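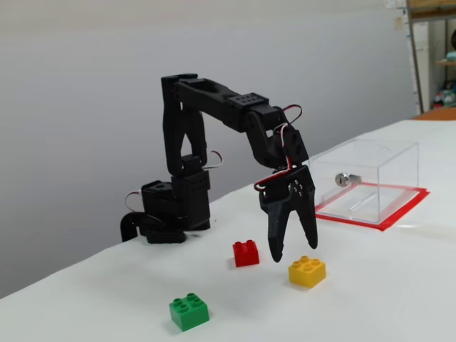 What has the Onness Fund's money paid for so far?

Mostly apple trees, the stakes that hold them up, and a great deal of deer fence.

Pirnwood Community Orchard
Second progress report to the Onness Fund
October 9, 2021
Prepared by Korkor Asamoah, project lead

Where we are

The application promised 497 young trees in the ground by the end of the second planting season. We have 379. The gap has two causes, which I'll take in order of embarrassment.

The first is the lower field. Our survey described it as "seasonally damp," a phrase I copied into the application with a clear conscience. The season in question appears to be all of them. We dug test holes in the bottom corner in spring and came back the next morning to find small ponds, one with a frog already in residence. Apples will put up with a lot but they won't stand in water, so that corner is out of the plan and the trees meant for it are on order for the bank behind the old rail cut. The bank drains beautifully. It is also steep enough that the planting crew has asked for better boots, and I have said yes.

The second is the nursery. Skemel Nursery delivered the spring order on time and in good shape, with one exception: a bundle labeled as Northern Spy that leafed out as something else. They have been decent about it and will replace the lot at no charge this winter. The mystery trees are healthy, so we have left them where they are. In a few years somebody will bite into one and we'll all find out together.

Fencing

The perimeter fence is finished on three sides. The fourth runs along the creek, where the line in the original drawing crossed the bank at a spot that no longer exists. We have moved it uphill and lost a strip of ground that was mostly brambles.

Deer got in twice before the east gate was hung. On the second visit they passed up all the clover and ate the tops off 23 trees in the heritage block, the ones that had cost the most per tree and taken the longest to find. Most have put out new growth from below the damage. I have counted these in the total above, which you may consider optimistic. If they don't come through the winter I'll take them back out of the figure in the next report.

Heritage varieties

You asked in your last letter whether the local varieties were "really local." It's a fair question and I spent more of the summer on it than I'd planned. We took cuttings from old trees on five farms around Pirnwood and grafted them in the spring. The one everybody here calls the Waaka is the best of them, a late, hard, yellow apple that tastes of very little in October and wonderful by January. Three families claim their great-grandfather brought it to the valley. The stories can't all be true, and I've now heard each of them at length, with pie.

The grafts took better than I expected for a first attempt by people who learned it on a Saturday. The Waaka took almost everywhere. A russet from the Hill Road farm hardly took at all, and we'll try again with fresh wood cut in midwinter instead of whenever the farmer happened to be home.

Watering

July was dry. The plan called for a gravity line from the upper tank, and the line works, but the pressure at the far end would not trouble a houseplant. We watered the last rows by bucket for most of the month. The fix is a wider pipe on the main run, which we can buy out of the money we didn't spend on planting the pond.

School visits

Both classes from the elementary school came in September. The fourth graders pressed cider from donated apples, and the sixth graders measured tree height and trunk width for the growth log. Their numbers are in the log exactly as they wrote them down. One tree shrank by a foot over the summer, and two others now appear to be taller than the school. We'll measure again in spring with an adult holding the other end of the tape.

Budget

We are under on trees, over on fencing, and very close to the line on everything else. The overspend on fencing comes from the creek side and the heavier posts that side needed. We'd like to move part of the unspent tree money to cover it, along with the wider pipe. The full table went to your office with the receipts, including one from the feed store that got rained on. The store has promised a clean copy, and I'll forward it when it turns up.

I should also own up to the line called "signage." It was meant for trail signs and has so far bought one sign, which has Pirnwood spelled correctly on the front and not on the back. The printer is redoing it.

Before the next report

Order and plant the remaining trees on the bank, ground permitting.
Close the creek side of the fence before the deer get hungry.
Replace the main water line.
Collect new wood for the russet and store it properly this time.
Swap out the Skemel bundle.
Mulch everything, again - the voles have been enjoying the first round.

What we need from you

A yes or no on the budget move by the time the winter tree order goes in. If you'd like to visit, come in the spring for the blossom, and park at the top. The lower lot belongs to the same field I described as seasonally damp.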